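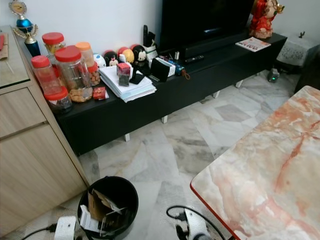
图一:电视柜台面现状

版块:居家收纳 > 客厅
主题:黑色矮电视柜台面整理,求分区方案

1楼 楼主 柜脚四厘
客厅电视柜是黑色矮款,带短白脚,柜面兼做零食台、文具台和杂物台,用到现在基本没有空位。先列条件:

柜面不换,电视和soundbar不动。电视不上墙,墙体情况不明,不想打孔。
左端是透明塑料罐,盖子多为红色,有一个橙色。最大的罐里装饼干,是全家取用频率最高的东西。
靠墙一排圆形小毛绒,前面压着一摞白纸,纸上又放了小盒子和黑色小袋。
右侧是笔筒、黑色立架、盒子、带橙色绳的蓝色小物件。遥控器放在soundbar前面。
左边另有一个浅木纹带抽屉的柜子,上面有玻璃板,奖杯放在那里,不在本次讨论范围内。

需求:台面减量,擦灰时不用逐件搬。预算300以内,能不买就不买。
已经在看的两样东西:Gotovov的抽屉式桌面盒,Lestton的带盖浅箱。用过的说一下实际尺寸和盖子公差,商品页的尺寸我不太信。

2楼 干燥剂回收站
先处理罐子。电视背后和soundbar附近工作时有温升,饼干类长期放旁边不合适。罐体透明,还要考虑日照。建议整组移到厨房或餐边柜,台面左端直接空出来。

3楼 半格抽屉
不同意楼上。罐子在左端,电视在中段,中间隔着毛绒和纸,温升可以忽略。影响饼干的是盖子密封和开盖次数,和放哪里关系不大。移到厨房的结果是拿一次走一趟,最后罐子还会回到电视柜上。取用频率高的东西应该留在取用点。
真正的问题是纸。一摞纸压在毛绒前面,后排就成了死区,擦灰必须先搬纸。纸要先动。

4楼 干燥剂回收站
回3楼:密封我同意,日照没回应。螺旋盖的PET罐透湿率本来就不低,再加上开盖频繁,放哪都要放干燥剂。退一步,可以留在左端,但要减罐。同类合并,半罐以下不单独占一个位置。

5楼 楼主 柜脚四厘
补充几点。
一,罐子不晒,窗在另一侧。
二,纸是打印过的旧资料,单面,留着打草稿用,没有归档要求。
三,毛绒不能扔,不讨论。
四,笔筒用得少,写字一般在折叠桌上写。

6楼 量完再买
没有归档要求的草稿纸不应该占台面。做法:抽出上面一部分留用,夹板夹住立放,其余进抽屉。左边木纹柜不是有抽屉吗,先看抽屉里是什么。台面乱往往是抽屉满了,台面只是溢出位置。

笔筒既然用得少,跟纸一起走。纸和笔属于同一个动作,分开放会造成两处堆积。

Lestton的浅箱我有,说尺寸:标称是外沿,内底因为拔模角会缩一圈,A4平放四角会顶住侧壁,纸边起卷。盖子公差还行,叠两层不晃,三层开始偏。如果是装纸,不建议。装遥控器、电池、线材可以。

7楼 斜撑
Gotovov的抽屉盒用过,抽屉没有限位,拉到底会整个掉出来。放矮柜上更明显,因为人是俯身往外拉,受力方向偏下。要么自己贴挡块,要么换别的。
Stollolix有一款类似的带限位,导轨是塑料件,初期偏涩,抹一点硅脂就好。

8楼 半格抽屉
7楼说的掉抽屉我没遇到过,可能批次不同。我那只后端有凸点,要抬一下才能取出。

9楼 斜撑
那就是改过模。我这只是早期的,背板光的,没有凸点。楼主下单前问一下客服后端结构。

10楼 楼主 柜脚四厘
抽屉看过了,6楼说得对。里面是说明书、旧充电线、空包装盒。说明书保留在用设备的,其他清掉,空出一个抽屉放纸。

另外折叠桌也要一起考虑。如果纸笔挪到桌子那边,收桌时就多一步清台面。 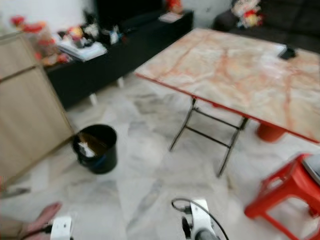 11楼 回复:折叠桌与动线
发帖人:斜撑
桌子是X形交叉腿,大理石纹面,红色包边。这种结构先说使用注意:
交叉腿的铰点在中间,桌面边缘单侧加载时稳定性差。重物不要放在长边外沿。
斜着摆占地比贴边摆大,四周都要留通行量。不用时如果不收,至少转正,让长边平行于电视柜。
桌下那个橙红色圆的东西挡不挡腿,楼主自己坐下试。挡就移走。

纸笔不要常驻桌面。桌子要收,任何常驻物都会让收桌这件事被推迟,最后桌子变成固定家具。

12楼 量完再买
同意不常驻。补充一个折中:用一只带提手的浅托盘,纸夹和笔筒都放里面,平时在抽屉柜上,写字时整盘端过去,写完整盘端回来。动作数和从电视柜上拿一样,多不出来。
木柜旁边的黑色桶是垃圾桶吧?如果是,位置可以。整理时就近分拣,不用另外拿袋子。建议换个带盖的,零食区离得不远,碎屑招虫。

13楼 干燥剂回收站
带盖桶在客厅是负优化。要弯腰,要开盖,手上有油的时候谁都不想碰盖子。敞口桶每天清一次,效果比带盖桶三天清一次好。招虫看残留时间,和盖子的关系是次要的。

14楼 量完再买
脚踏盖不用手碰。

15楼 干燥剂回收站
脚踏机构要占桶后的翻盖空间,贴柜放会打到柜体。要么往外挪,要么选对开盖。往外挪就进通道了。

16楼 半格抽屉
垃圾桶另开帖吧,回到柜面。我给一个分区,从左到右:

A区,左端。罐子。按4楼的意见合并,高的靠墙,矮的在前,前排离柜沿留一掌,避免转身碰落。下面垫一只浅托盘,擦灰时端托盘,不逐罐搬。
B区,罐子与电视之间。毛绒靠墙单排,前方清空。纸、盒、袋全部离开此区。
C区,电视正前。只留soundbar和遥控器。遥控器不要横在soundbar前面,矮柜视角低,有些机型会挡到面板上的红外窗口,表现为遥控偶发失灵,容易误判成电池问题。
D区,立架一带。立架保留,小物件进一只带盖盒。
柜面总量控制以"能单手移开"为准,移不开的都算超量。

17楼 斜撑
C区补一条:soundbar后面与电视底座之间积灰最快,线如果堆在那里,刷子进不去。走线用魔术贴扎到柜后,不要用尼龙扎带,换线时还得剪。
立架是什么用途?如果是空架,D区可以再减。

18楼 楼主 柜脚四厘
立架先留,家里人有用。

托盘的思路可以。家里有一只Carnegie的旧托盘,边高2厘米,长度够放罐子合并后的量。A区不用买。

遥控器那条我试了,挪到右边之后soundbar响应正常,之前确实偶尔要按两次。样本少,先不下结论。

19楼 路过一只书立
柜下高度多少?短脚柜底下那点空间也能用,放扁平收纳,纸就解决了。

20楼 楼主 柜脚四厘
净高9厘米,扫地机勉强进。放了东西就进不去,不考虑。

21楼 路过一只书立
那算了。不过石材地面灰明显,扫地机能不能进是硬约束,这个取舍没问题。
塑料凳上也别放东西,凳子上一旦放了东西,要坐的时候就往桌上挪,桌上再往柜上挪。

22楼 6楼那个量完再买
21楼这条链路是对的。我家的台面堆积有一半来自凳子。规则定成:凳面不过夜。

23楼 楼主 柜脚四厘
进度更新,晚上做的。

罐子合并,空出来的洗了倒扣晾着,没放回柜上。剩下的进托盘,能一次端走。
纸过了一遍,皱的和两面都有字的处理掉,其余进抽屉。厚度比预想小,之前看着高是因为中间夹了几个信封。
毛绒靠墙,前面空了。被反映"看着太空",暂时没有往回放。
蓝色小物件和其他零碎进了一只旧饭盒,盖得上,Lestton不买了。
Gotovov问了客服,回复是"有防脱设计",问具体结构没答。先搁置。
折叠桌转正,通道宽了一些。

到目前花费为0。

24楼 半格抽屉
饭盒不透明的话贴个标签,否则过两周没人记得里面是什么,会再买一份。
"看着太空"通常撑不过十天,台面会自己长东西。到时候再拍一张。

25楼 干燥剂回收站
洗过的罐子彻底干了再盖,尤其盖子内圈的垫片要取下来单独晾。垫片下面藏水,直接装饼干,回软比不密封还快。

26楼 斜撑
Stollolix那款如果后面要买,量一下抽屉拉出后的总深度,别按闭合尺寸选。矮柜前沿不够的话,拉开会前倾。

27楼 楼主 柜脚四厘
垫片收到,已经拆下来晾。标签明天贴。柜深等清完D区一起量,量完在这层编辑。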